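Looking After a Shared Table (and the Cups That Live on It)

Every workplace has one. It's the pale wooden table that was bought for something respectable and has since become the tea point, the parcel desk and the spot where people put things down "for a minute". I have been in charge of ours at the Hillton for longer than I care to admit, mostly on the strength of having once been seen holding a cloth. These are the things I've learned, in no order.

Wipe with the grain

A pale top shows streaks the way a dark car shows dust. Use a damp cloth, well wrung out, and go along the grain from one end to the other. Round and round feels more thorough and leaves a set of ghostly circles that only appear at four in the afternoon, when the sun comes in low and a visitor is due. Dry it straight afterwards with something that doesn't shed. Old cotton pillowcase, cut up, is better than anything I've paid for.

Leave the spray polish in the cupboard. It makes a light top slippery and faintly yellow over the years, and everything you put on it afterwards goes for a skate.

The cable hole

If your table began life as a desk it will have a round hole near the back for cables. It will also have lost the plastic cap, which goes wherever teaspoons go. A bare hole has three hobbies: swallowing pens, collecting crumbs, and drinking whatever you spill.

It's the last one that matters. The surface of the board has a finish on it, but the inside of the hole often doesn't, and raw edge soaks up water and swells. Once it has swollen you'll have a little raised ring for good, and every mug set near it will rock. So:

Wipe away from the hole, never towards it.

Clean the inside with a dry, stiff brush. An old toothbrush does nicely. Put a sheet of newspaper on the floor first, as gravity is still in force.

Seal the raw edge. Two thin coats of clear varnish on a cotton bud, left overnight between them, and you can stop fretting.

Measure before you buy a new cap. I once ordered a pair from Plikine by eye and now own two very smart coasters.
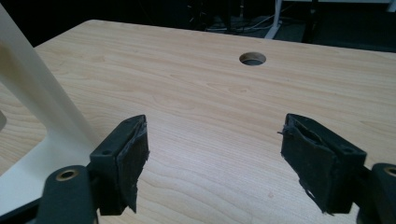
Stultotell: I'd go easy on the varnish. Two coats built up enough on mine that the new cap wouldn't push in, and I spent a Saturday sanding it back out again. One coat, rubbed in with a rag, then fit the cap. Also candle wax works if you can't be bothered with any of it.

Fair point, and one I wish had reached me before the coasters. Rub a plain white candle firmly round the inside edge and buff off what lands on top. You'll need to do it again every few months, but it dries instantly and doesn't smell of garage.

Scuffs and scratches

Decide first which you've got. Run a fingernail across. If it glides over, it's a scuff, and probably something left behind by a shoe, a box or a rubber foot. A clean pencil eraser lifts a surprising number of these. Then try a dab of bicarbonate of soda on a damp cloth, lightly, and rinse it off.

If the nail catches, it's a scratch, and you have moved from cleaning into diplomacy. Dark lines on a light top are often just dirt sitting in a groove. Work it out with a soft toothbrush and a drop of washing-up liquid and the line may fade enough that only you will ever see it. (You will always see it.) After that there are wax filler sticks. Choose one shade paler than you think. Too pale disappears and too dark looks like biro.

Felt pads under anything that stays put. Check them in January or whenever you're feeling virtuous, because grit gets into the felt and turns it into sandpaper.

Paper cups, kept decently

For years ours stood in a leaning tower beside the kettle, in the torn sleeve they came in. Everyone who wanted one cup took four, pulled off the top one and put the other three back with fingerprints on. We used to buy 1000 at a time and I'd swear half were drunk from by nobody at all.

A clear upright tube cured it. You can see when it's running low, which removes the traditional excuse. A few points on keeping one:

Don't fill it to the brim. Crammed cups wedge together and come out in a clump. Leave a good gap at the top.

Loosen the stack before it goes in. Hold it upright and give it a gentle twist, so the rims let go of one another.

Wash the tube when it's empty, not when it's nearly empty. Warm water, a drop of washing-up liquid, soft cloth. Kitchen roll will scratch clear plastic, and the scratches turn it cloudy.

Let it dry completely before refilling. Damp paper cups go soft at the rim, and they keep the smell.

Stand it back from the front of the table. Tall and light is a bad combination near elbows. 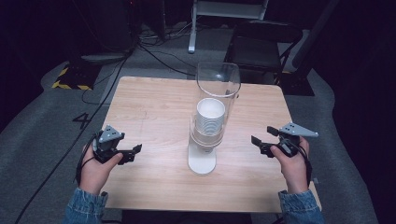 Cup tube towards the back of the table, with room left above the stack.

Carpet underneath

Grey office carpet forgives a great deal, but not squash. Blot, don't rub, and start at the outside of the spill. A mat under the table helps if you have one. Cardboard helps for a day and then becomes the problem — I speak as someone who left it for 17.

Comments

Kakakhel: The pencil eraser worked on ours. Use a white one. The pink sort left a pink smear and I had to clean that off as well.

tabletopper: Does the candle trick work on painted desks?

Mugs_only: Or you could all bring a mug.

Kakakhel: We tried mugs. Somebody has to wash them.

Contact us | Copyright Hillton Household Notes | Back to top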